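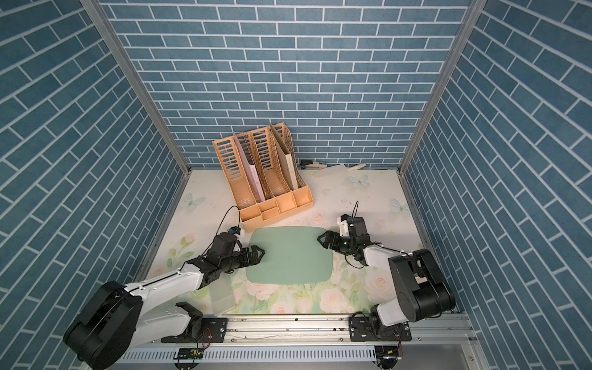
File organizer on the rose-print mat.

The Beetles of Rurow Marsh

Print this story | E-mail this story

The last trap at Rurow had a shrew in it. I tipped it out onto the moss, wrote "shrew" in the notebook and capped the jar. It was getting dark by four-thirty in December, and the boardwalk had ice on it from the gauge post all the way to the gate.

We had set 330 pitfall traps that year. Most of them were in the marsh, with a line running up through the alders and a short one on the far side of the Hutum road, where the ground was drier and the beetles were mostly one kind. I had carried nearly all the jars in and out myself. My left knee knew the count better than I did.

Back at the Basness station I put the crate on the bench and turned on the heater. The tray from the alder line was still out from the morning. I had a system for the trays. Big black ones went to the left, small bronze ones to the right, and anything I didn't know went in the middle until I could stand to look at it.

The total that night was 3159 beetles. They came to 197 species, if you trusted the middle of the tray.

I did not trust the middle of the tray. There were eight beetles in it that I had keyed out as the same thing, a ground beetle that was not supposed to live within two states of us. I had run them through the key on Monday's coffee and again on no coffee. Both times I got to the same couplet. The hind angle of the thorax was either sharp or it wasn't.

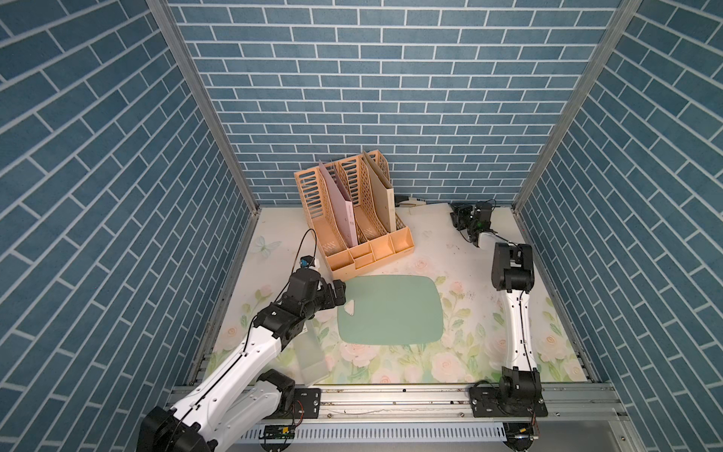

Green pad and floral mat.

If they were what I thought, Rurow went on the list, and the Xiong company would have to move its drainage ditch. If they were the common one, the marsh had 196 species and a ditch. The report was due in the morning. Xiong had already sent a man out to put flags in. He was polite about it. He had asked me which way the water went in the spring, and I had told him, and he had written it down.

I took the best of the eight and put it under the scope again. One feeler was gone. The thorax looked sharp. I turned the light down and it looked less sharp. I turned the light up and got a glare off the wing cases, so I moved the lamp and started over.

Around nine the power went off for a minute and came back. I could hear the pump start up under the floor. I thought about my father, who had farmed wet ground like this and tiled all of it, and who used to say there was nothing out there but bugs. He was right as far as that went.

I wrote two versions of the paragraph. The first one named the beetle. The second one said the material could not be placed with confidence and should be seen by someone else before any work was done. The first was a better paragraph. I read them both out loud to the heater, then I called the museum number, though it was late, and I was surprised when the phone was picked up.

I explained about the couplet and the missing feeler. I said I had eight of them and that five were females. I said what was riding on it, which I should have left out.

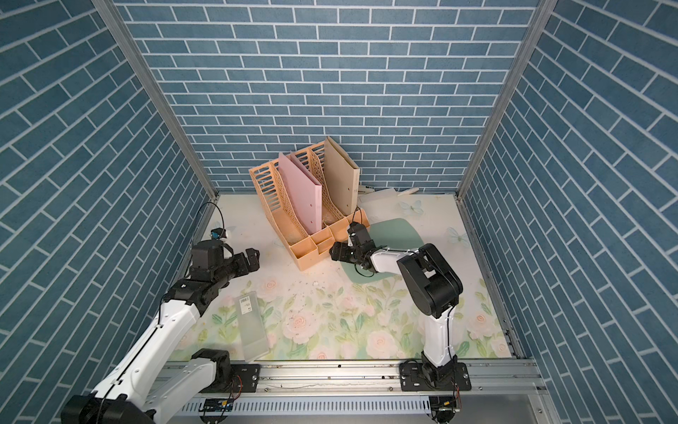

Constanza Durán said she didn't want to hear about the ditch. She wanted to know whether I had pulled the males – all three – and looked at the genitalia, and if I hadn't, why I was calling her at night about a thorax. She said everyone had trouble with that couplet. The man who wrote the key had trouble with it. She would stay on the line if I wanted to do one now, but she was going to eat while I did it.

I said that was fine. I put the phone down on the bench with the speaker on and went to find the fine forceps. They weren't in the drawer. They were in my coat, in with the trap caps, and one of the points was bent.

"I can hear you looking," she said.

I straightened the point against the edge of the bench, set the first male in a drop of water, and pulled the lamp down.

Print this story | E-mail this story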